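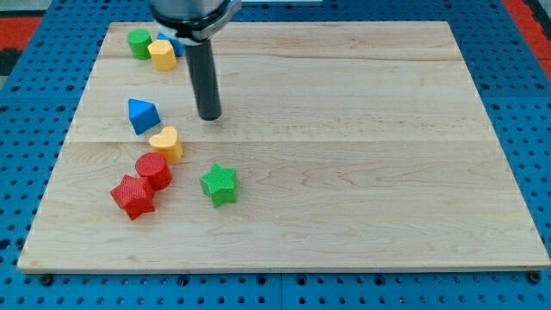 Figure 1. Shape blocks on the maple board, with the rod tool above the surface.

Moving a Departmental Booking Site from a Process-per-Request Server to an Event-Driven Server

Jianhua Song, Éabha Lynch, Chenxi Wan
Supervisor: Beverley Gilchrist
Submitted 25/09/2018

1. Background

The Brilldale booking site lets students reserve benches and equipment in the teaching labs. It was written as a set of PHP scripts behind Apache, with the prefork module and MySQL on the same machine. Each request occupies one server process until the response has been sent. Static files, which make up most of the traffic, are handled by the same processes as the scripts.

At the opening of each booking period the site slows down. Teresa Loureiro, who maintained it before this project, had raised the process limit twice. The second change caused the machine to swap and was reverted.

2. Aim

The project replaced the front end with nginx and moved script execution to a separate PHP-FPM pool. The database schema and the application code were left alone except where a path or header had to change. A rewrite in another language was discussed with the supervisor and ruled out on grounds of time.

3. Test setup

Two virtual machines were used. The first, Ridstead, ran the server under test. The second, Clastel, generated load. Both were on the same switch. Ridstead was given 4 cores in every run, and the database was restored from the same dump before each one.

The load script replayed 3873 requests taken from the old access log, in the original order but with the pauses removed. Login cookies were replaced with tokens for test accounts. Requests that wrote to the database were kept, so each run also exercised table locking.

4. Changes made

Rewrite rules in the .htaccess files were translated by hand into location blocks. Three of them depended on the order in which Apache merges directory settings and had to be restated as a single try_files line. The upload handler expected a header that nginx drops by default when its name contains an underscore. Enabling underscores_in_headers fixed this.

The FPM pool was set to a fixed size. A dynamic pool was tried first, but process start-up showed in the slowest responses and made the runs hard to compare.

5. Results

With the original setup, the replay completed at 780 requests per minute. With the new setup it completed at 1395 requests per minute. Memory use stayed level through the run, where previously it rose until the process limit was reached.

Most of the gain came from static files. Script requests improved only slightly, and the search page did not improve. Its time is spent in one query that joins the bookings table to itself. An index on the start time was tested on a copy and helped, but it falls outside the aim in section 2 and was not included in the final runs.

6. Limitations

Replay without pauses does not match the behavior of real users, who hold connections open between pages. Keep-alive settings were therefore not compared. TLS was switched off in all runs.

7. Files

The configuration, the load script and the cleaned log are in the Mittal repository under server/. The README lists the package versions. To repeat a run, restore the dump first, then restart the FPM pool before starting the replay.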